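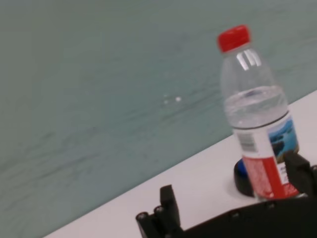
*Red cap, ribbed bottle, one black gripper in front of the bench.*

I've been putting off the equipment list for the second half of the year, so I'm writing it down. We have 2 arms working over the same table and one real decision to make, which is whether to replace the grippers or keep buying parts for them.

Pärn quoted us 2,000 for a new pair. Sernix was cheaper but wanted 10 weeks for delivery, and spare fingers are extra. I had penciled in money for Trolarix wrist cameras in June. That can wait.
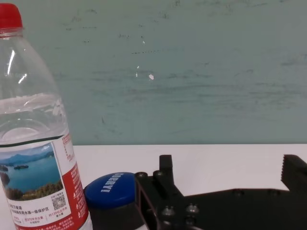 *Toothed jaw at right, water bottle at left.*

Fingers are what I'd buy first. They wear, and a set on the shelf costs less than a week of waiting. I also want a box of hex screws in the right sizes — small money, but it never makes it into the budget. 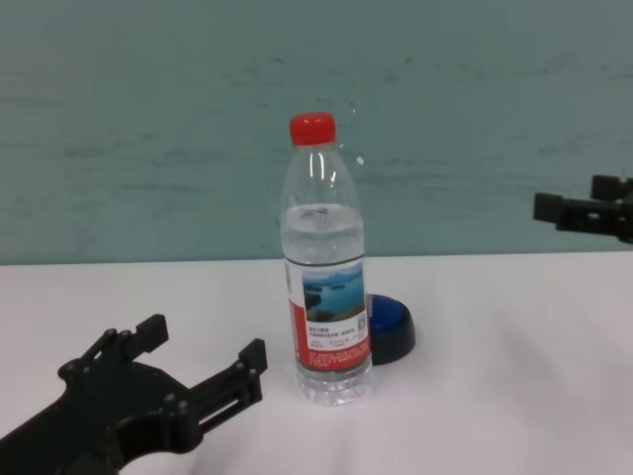 Drulmont Notes, No. 7

The things we practice on are cheap. A bottle of water and a big blue button don't need a line of their own, so I put them under supplies. The table and wall stay as they are until next year.
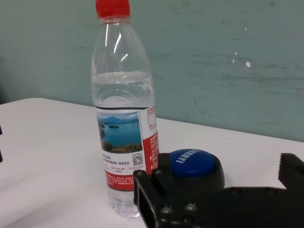 *Bottle and button, from the wrist.*

My plan is to order fingers and screws now, then ask Pärn whether the price holds through the fall. If it does, the new pair goes in the next budget and the cameras move down again.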